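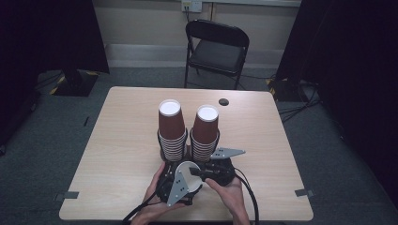

The Second Unit

The quote from Tsuji came in before lunch and I printed it, because I think better with a pen. Two pages. The second page was all terms and conditions except for one line at the top, which said that prices were good until the end of the year.

I did the buying for Hollow. That was my title on paper, Purchasing and Planning, and in practice it meant that when somebody wanted a thing, they came and stood at my desk until I looked up. Hollow made software for small robot arms, the kind that go behind a counter or at the end of a packing line. We had never owned many arms. We rented time on them, or we borrowed them, and for the last year we had been getting by on hand-held grippers, which a person carries around a table and works like a pair of tongs while everything gets recorded.

We had one good gripper and one bad one. The bad one had been bad since July. It still opened and closed, but it lost its signal every few minutes, and whoever was holding it had to stop and start over. The operators had put a strip of masking tape on it and written NO on the tape.

The job that year was cups. Our customer, Astberg, ran coffee counters in train stations, and they wanted an arm that could take a paper cup off a stack and set it down without crushing it. That was the whole contract. It sounded like nothing when I first read it. By winter I had bought more paper cups than I had bought of anything else in my life.

So the choice was this. We could buy a second gripper from Tsuji, new, with a spare set of fingers and a year of service. Or we could put the same money toward a used arm from Vusemard, who had one coming off a lease. The lead on the floor wanted the gripper. The head of engineering wanted the arm. Both of them had written to me separately and neither had copied the other.

I took the printed quote and went down to the floor.

The recording area was at the far end, past the black curtains. I had been there plenty of times to drop off boxes and I had never stayed. That day I pulled a stool over and asked if I could watch for a while. The operator said sure. She was on the good gripper, holding it with both hands.

She worked in sets. A set was 200 tries, and a try was one cup. She would bring the fingers down, close them, lift, set the cup to one side, open, and go back. When a try went wrong she said "bad" out loud, in the same voice every time, and a man at a laptop marked it.

I asked her how many she usually got through in a shift.

"On this one, a full set before the long break and most of another after," she said. "On the other one I stopped trying."

"What stops you? On this one."

She thought about it. "Wrists," she said. "And the cables. They pull. You're always holding up a little more than the thing itself."

I wrote down wrists and cables. I had come down to ask about signal loss and service plans.

The man at the laptop turned it so I could see his log. The last set had come out at 185 good. The one before that was 167, and he said that was the set where they had changed to the new cups.

"What new cups?" I said.

They both looked at me.

The new cups were mine. I had changed suppliers in the fall to save a little on every sleeve. The listing said the same size and the same color, and I had held one of each in my hands at my desk and been satisfied. The operator got an old cup out of a drawer and handed it to me along with a new one. She told me to squeeze them near the top. The old one pushed back. The new one folded in a little and stayed folded.

"You have to come in slower with these," she said. "It's fine. We got used to it. But Astberg uses the stiff ones, don't they?"

I didn't know what Astberg used. I said I would find out.

I went upstairs and called Astberg, and it took 6 transfers to reach a person who had ever touched one of their cups. They used the stiff ones. They had no plans to use anything else. She offered to send us a case, and she sounded surprised that we hadn't asked for one a year ago.

I had a spreadsheet for this kind of thing. It had a tab for equipment and a tab for what we called consumables, and I had always treated the two as separate worries. Equipment got meetings. Consumables got me, on my own, on a slow afternoon, looking for a cheaper price. I put the two tabs side by side on the screen and looked at them for a long time.

The saving on the cups was small. Against it I had to set the hours from every set that would need to be done again with the right ones. I worked it out twice. The second time I put the hours at the low rate instead of the real one, to be generous to myself, and it still ate the saving and a good bite more. I saved the file under a new name and didn't send it to anyone yet.

Then I did the arm.

Vusemard's price was fair for what it was. But the arm would need a stand bolted to the floor, and a fence, and somebody from the building to sign off on the power. It would need a person trained on it. The head of engineering had left all of that out of his note, and I don't think he was hiding it. He saw an arm and he saw what it would do. I had bought enough machines to know that the price of a machine is usually the first bill, and the rest come in on different paper from different people over the next few months. I gave each of those bills its own row. By the bottom of the column, the used arm cost more than a new gripper and a half.

It also wouldn't be running until spring. Astberg wanted their first results before that.

I went back down near the end of the shift. The operator was sitting on my stool with her hands in her lap. I asked her one more thing, which was whether she would rather have a second gripper the same as the good one or something different.

"Same," she said. "If it's different, I have to learn where it is all over again. But get the lighter cable if they sell one. And something to hang it from."

"Hang it from?"

She pointed at the ceiling and made a hook with her finger. A line from above, she said, with some spring in it, so the cables went up and away and the weight came off. They had done it that way at a place she used to work, with drills.

That wasn't on the quote. I called Tsuji and asked whether they sold a lighter cable, and they did. I asked whether they sold an overhead balancer, and the salesman laughed and said no, but any tool supplier would have one, and he told me what it ought to be rated for. I liked him for that. He could have sold me the cable and hung up.

I wrote the request that night. One gripper, same model, lighter cable. One spare set of fingers. No service plan for the first year, because the warranty covered most of what the plan did - I had read both through to the end. Two overhead balancers, one for each station. Repair of the old unit, if the repair came in under a third of the price of new, and otherwise scrap it for parts. No arm this year. I put the arm down for the next budget, with all its rows showing, so that whoever argued for it would be arguing for the real number.

At the bottom there was a box marked Other Costs. I usually left it blank. I typed in the hours for redoing the cup sets, and next to it, under Reason, I wrote that Purchasing had changed the cup supplier without asking the floor. I read it over and took out the word unfortunately.

The head of engineering came by in the morning. He had the request open on his phone and he stood at my desk until I looked up.

"You put yourself in it," he said.

"It's a cost."

He scrolled for a while. He asked about the fence, and I showed him the row. He asked about the power, and I showed him that one too. He said he had thought the building would pay for the power, and I said I had thought so too until I read the lease.

"Next year, then," he said.

"It's in there."

He signed it. Then he asked what a balancer was, and I made a hook with my finger and pointed at the ceiling.

The case from Astberg came two days before the gripper did. I carried it down myself. The operator cut the tape, took out a cup, and squeezed it near the top. She put it on the table and asked the man at the laptop to start a new set.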